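Inskip Robotics Workshop
Handout 4: Approach, grasp and place

Please read this handout before the session on Friday. We start with the wrist camera, because most mistakes of last week came from there.

1. What the wrist camera gives us

The camera looks along the gripper, so a part of every picture is always filled by our own hardware. This part does not move when the arm moves. In your Cadau script you must mask it, otherwise the edge finder will report the finger as an object. The screw heads on the white surface must not be masked. They stay where they are when the arm travels, and they are useful for checking if your calibration is still good.

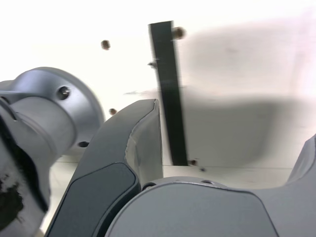 One group asked whether the mask could be made once and then used for the whole term, as the gripper stays the same. It can, as long as the fingers have the same opening. When the fingers close, their outline changes, so you need one mask for open and one for closed. Save both in the Mirkongate folder with your group letter.

2. The approach

Move first to the height above the object, then turn the wrist, then go down. Do not turn and go down at the same time. A cube should be taken with its sides parallel to the fingers — if it is turned, it may slip when the grip becomes tight.

Write the encoder value in your log at two points:
Fingers open: 1,346
Fingers closed on a cube: 906

Your own values may differ a little. If the second value is below 241, the fingers have probably closed on air, and the script must stop and open again.

For the placing task, the target is the black square outline. The cube counts as placed when it stands inside the outline and does not touch the black. Touching the border gives half of the points.
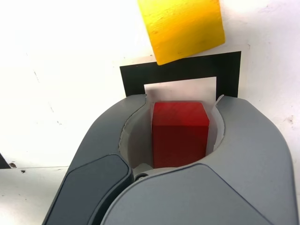

EXERCISES FOR GROUPS

4.1 Write a function which takes the encoder value and returns "open", "holding" or "empty". Test it with the log file from Handout 3.

4.2 The red cube is to be placed in the square, but a second block lies over a part of the border. Describe in words how your program will decide which block to move first.

4.3 Set the grip force in Guvex to 78 and repeat your grasp with a lower speed. Compare the two logs and write a short comment — one paragraph is enough.

Bring your answers on paper. The code should be in the Mirkongate folder before the session begins.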